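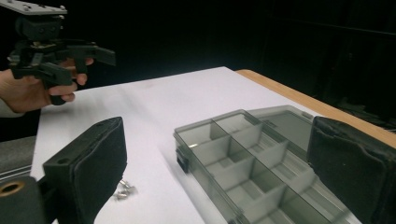

Sorting small screws with the Cilau pair. Smoke-gray box is mine and isn't part of the kit.

Cilau Hand-Held Gripper Kit, two-piece set: review after a month of screws

I do small automation jobs for workshops, mostly the dull kind where parts have to get from a heap into a box, and I've wanted a decent pair of hand-held grippers for a long while. The idea is simple enough: you do the job yourself with the same kind of fingers the robot will have, record it, and find out what's hard before you've bolted anything down. The Cilau set costs $444 for two. I paid for mine, I've had them since September, and I like them a lot!

What you get

Two grippers, two sets of pads, a bag of spare fasteners, a short hex key and a printed sheet that covers assembly in eight steps. Each one weighs 275 grams without a camera. They come mostly built. I had the first one together before my coffee was finished and the second took even less time (I put one linkage on backward the first time, so check step five).

The body is dark plastic, with brackets and linkages held by small screws, and there's a flat mounting plate on top with holes already in it. My camera went straight on. Prorkavell, the shop I ordered from, sells its own adapter plate, but I never needed it, so look at your hole spacing before you add one to the cart.

In the hand

The trigger is lovely. It has a long, even pull with no sticky spot near the end, and after a week I could stop the fingers just short of closing without thinking about it. That matters more than you'd guess with tiny parts, because the usual mistake is to squeeze too hard and shoot a screw across the room. I have medium hands and the grip fits me fine. My left hand got tired sooner than my right, but it does that with everything.

Keep your wrist loose! The first few days I was holding on as if the thing might get away from me, and I had a sore thumb to show for it.

The screw test

My standard test is short silver screws, picked off white paper and dropped into a divided plastic organizer. Paper is a mean surface for this. There's nothing to push against, and a screw will happily roll off just as the pads reach it. I set out three or so at a time and pick them one by one, then start over.

With the soft pads I got good at it faster than I had with my old Farah gripper, which has hard rubber tips and needs the screw lined up almost perfectly. The Cilau pads give a little and the threads settle into them. Picking up by the head is easy. Picking up by the shank takes practice, and you'll want to come in low, nearly flat to the table. Over one long weekend I logged 195 picks and dropped very few, nearly all of them early on.

Letting go is the harder half. The pads are wide next to a small compartment, so you have to release a bit above the dividers and let the screw fall in. With a deep box that's no trouble. With a shallow tray I had a few bounce out, and I ended up turning the tray so I could come at it along the row - much better.

Using both at once is where I had the most fun. One gripper can steady the box while the other does the picking, and since the two are a matched pair your hands learn it together.

What could be better

The pads wear. Mine were looking a little fuzzy along the edges after the first couple of weeks. They still grip, but I'd like more than one spare set for the price. Cilau says to expect 1000 closes from a set before swapping, and that sounds fair to me for screws. Foam cubes or cloth would be kinder to them.

The instruction sheet has nothing on lighting, and black fingers against a dark background are a pain to see in your recordings. Put down white paper or a pale mat and hang the lamp overhead.

I'd also like a wrist strap. I've dropped one once, onto carpet, with no harm done.

Compared with the Lato

I borrowed a Lato set for two evenings. It's lighter and the fingers are slimmer, so it wins in cramped boxes, but the trigger felt springy and I kept closing too fast. If all your parts are smaller than a grain of rice, try the Lato. For ordinary hardware I'd take the Cilau pair every time.

Rating: 4.5 out of 5. Half a point off for the pads and the missing strap.

Next on my bench is a batch of wing nuts and flat washers. Washers on paper are horrible, so I'll add a note to this review once I've had a proper go at them.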